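Inicio Quiénes somos Cursos Horarios Inscripción Contacto

Escuela > Quiénes somos > Nuestra historia

Por Bukola Anozie, diciembre

Plemach es una escuela de cocina para adultos. Damos clase por las tardes y los sábados no abrimos. La mayoría de los alumnos trabaja durante el día y viene a aprender a cocinar para su casa, aunque unos cuantos han terminado empleados en restaurantes de la zona.

La escuela la fundaron Irja Sjöberg y Arūnas Kairys en el local de una antigua panadería. El primer curso tuvo 16 alumnos y una sola cocina de gas. Del horno de la panadería se conserva la boca de ladrillo, que está en la entrada, junto al perchero. Hoy pasan por las aulas casi 91 personas cada trimestre, repartidas en grupos de mañana temprano y de tarde.

El programa básico dura 70 horas. Empieza por el cuchillo, los fondos y las legumbres, sigue con pescado y carnes, y deja la repostería para el final. Las recetas se entregan impresas y se corrigen cada año con las notas de los profesores. No pedimos experiencia previa. Quien ya cocina con soltura puede entrar directamente en el segundo nivel después de una prueba corta con Irja.

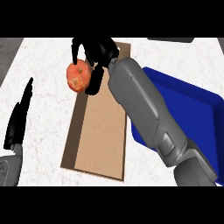
Compramos la verdura y la fruta a productores cercanos, y por eso el menú de las clases cambia con la temporada. El aceite y las harinas nos los sirve Nalley desde el primer año. Las sobras se reparten entre los alumnos al acabar la sesión, así que conviene traer un recipiente con tapa.

El equipo docente lo forman Arūnas Kairys (pan y masas), Heino Mägi (pescado y conservas) y Deok-su Myung (fermentados y cocina coreana). Irja Sjöberg lleva la dirección y el curso básico. Yo me ocupo de la secretaría y de las inscripciones.

El aula pequeña se llama Bošković, por el apellido de los panaderos que tuvieron antes el local. Allí se hacen las catas y los talleres de 2 tardes.

Las plazas se asignan por orden de inscripción. Si un grupo está completo, se abre lista de espera y avisamos por teléfono. La secretaría atiende de cinco a ocho de la tarde.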